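Re: Heating bill split for the Damlow building
19/02/2020

> Has anyone else looked at the January heating statement? Ours
> is up again and I can't see how Draltine gets to the number.
> We were away for most of the month.

I went through mine last night. The total for the building is a bit under 4000, and 25 percent of that is shared out by floor area whether you heat or not. The rest goes by the meters. So being away only helps with part of it.

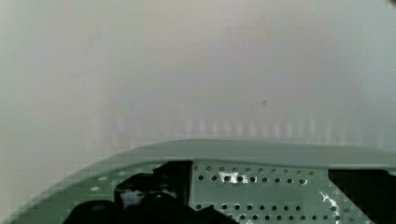 Pale surface, one small dark speck.

My own share came to 983 for the year so far, which matches the readings I wrote down. What doesn't match is the service fee. The old contract with Santoro had it at 29 per unit and the new one lists it twice – once under meters and once under billing. 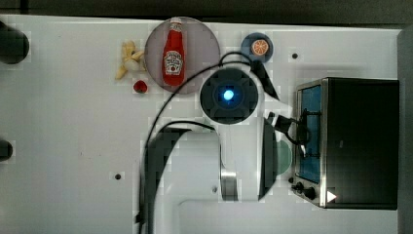
I've written to Draltine about the double fee and will post the answer when I get one. If you have your old Santoro statements, please keep them. It would also help to know whether the units on the Fiko side were charged the same way.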